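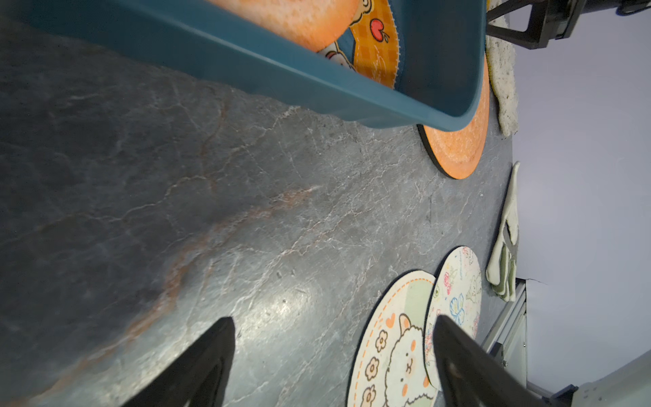
Could two arms be run from a single household outlet, one visitor wished to know, and would the neighbors hear them at night? The same voice added that a bench at home was the only place a second machine could go, and that the shared workshop was already fully booked into September. The hosts replied that the supply was adequate for the present motors, that the noise came chiefly from the cooling fans, and that the question of the neighbors would have to be tested at home.

The exchange took place at the open day held by the Otik shared workshop on 28th August. The workshop occupies the ground floor of the former Lappalainen bakery in Vuvason and has 89 paying members. Our association was invited to inspect the Etenell build, a two-arm tabletop robot put together by members in their own time, and to report on its suitability as a model for similar builds in our affiliated workshops. The present report is addressed to the affiliated workshops and may be copied to their members.

Arrival and general arrangements

Visitors entered through the old loading door and signed in at the tool counter. Groups were kept small, as the passage between the lathe and the paint cupboard admits one person at a time. Coffee was served in the yard. Safety glasses were issued on entry and collected on departure, and the party was asked to remain behind a yellow line whenever the arms were powered.

The tour began with the general shop. The laser cutter was out of service awaiting a lens, and the members on duty gave a short account of the booking system. It is kept on paper, in a ruled ledger, and appears to work well. The party then moved to the rear room, where the Etenell build has been housed since the spring.

The frame and the bench

The enclosure is made of aluminum extrusion, with pale panels fitted at the back and sides. The hosts explained that extrusion was chosen so that the build could be altered without welding. In the first version the arms stood on separate boards clamped to a kitchen table, and the distance between them changed each time the clamps were tightened. Both bases are now fixed to the front rail. The members consider this the most useful change made to date.

The outlay recorded in the build ledger is 2717 dollars, excluding the arms' first set of motors, donated by a member, and excluding labor. The party was shown the ledger and found it complete. Printed parts were produced on the workshop's own machines and charged at the members' rate. Affiliated workshops without a printer should allow a larger sum.

Wiring was the least finished part of the installation. Some control boards are not yet boxed, and the hosts acknowledged that covers had been drawn but had not been printed. Our party recommended that this be done before the build is shown to school groups.

The task

The exercise chosen by the members is the handling of round printed mats, placed in and taken out of a shallow tray. The mats are thin and tend to overlap, and a finger that comes in too high will slide across the top of the one it is meant to pick up. A finger that comes in too low will push against the table. The members regard the exercise as a fair test of a home-built gripper, and our party agrees.

A wrist camera is fitted to each arm. Work done early in the year relied on the fixed camera alone, and the members found that the arm hid the edge of the mat at the very moment it was needed. Mats lying partly under a bowl or a tray are included on purpose. They are the hardest to take hold of, and the members keep a separate page in the log for them. 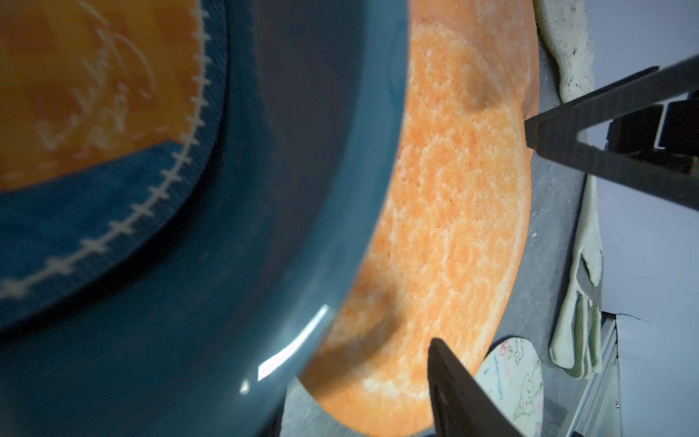 Training and records

The arms are guided by hand through a pair of smaller control arms while the motor positions and camera views are stored. The log stood at 2061 recorded runs on the day of the visit. Each run is entered with the operator's initials, the starting arrangement and a remark on the result. Failed runs are retained and marked as such. Our party inspected several pages and noted that the remarks become shorter and more useful as the year goes on.

Operators work in pairs – one at the control arms, one at the log – and change places after each session. New members are asked to complete 200 runs before their recordings are used for training. This figure was set by vote and is under review, as two members have argued that the care taken over each run matters more than the total.

The surface of the table is a marble pattern, adopted after a trial with plain white board. On the white board the pale mats were difficult to tell from the background in the camera views. The marble is not perfect either, and lamps have to be placed with care to limit the glare.

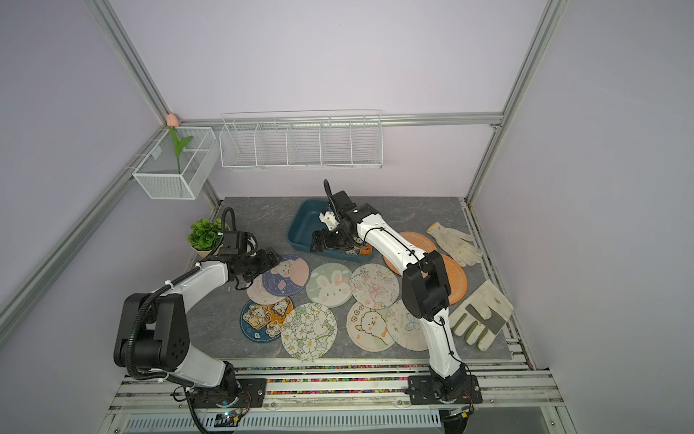 The position of the lamps has accordingly been marked on the ceiling with tape, and members are asked not to move them between sessions. Where a lamp has been moved, the fact is entered in the log and the session is labeled. Several visitors considered this excessive. The members answered that an entire week of recordings had been set aside in the spring following an unrecorded change of bulb.

Household objects are left inside the enclosure as a matter of policy. A home bench is seldom bare, and the members wish the arms to become accustomed to plants, gloves and storage racks in view. The arrangement may be varied from one session to the next, provided that nothing is placed where an elbow could strike it.

Demonstration

The demonstration was given under hand control first and under program control afterward. The first part was smooth. In the second part the arm took up two mats together on one attempt, and the operator stopped the program and began again. 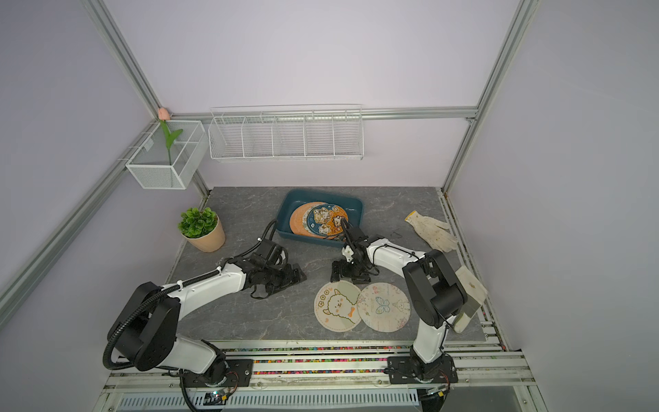 The division of labor between the two arms was the subject of the longest discussion of the afternoon. Members have tried assigning each arm to its own half of the table, and have also tried letting either arm go wherever it can reach. Under the present rule only one arm may enter the tray at a time. The right gripper reaches into it and touches a dark blue mat printed with hamsters, lying over an orange one, while the left gripper rests open on the tabletop. The rule costs time, but the members reported no collision between the wrists under it, and they do not intend to relax it before the new cable guides are fitted.

Questions were taken at the end. Most concerned the price of motors and the length of cable needed at the wrist. The hosts advised leaving more slack than seems necessary and checking it with the arm at full reach in both directions.

Recommendations

Affiliated workshops planning a similar build are advised to mount both arms on a common rail from the outset, to keep a written log from the first run, and to enclose the electronics before the arms are powered in company. A drawing of the Etenell frame has been promised and will be circulated on receipt. Members who intend to build at home should send the dimensions of their table with any request for advice.

A return visit has been offered for the end of September. Places are limited by the width of the passage, and requests should reach the association's office in writing.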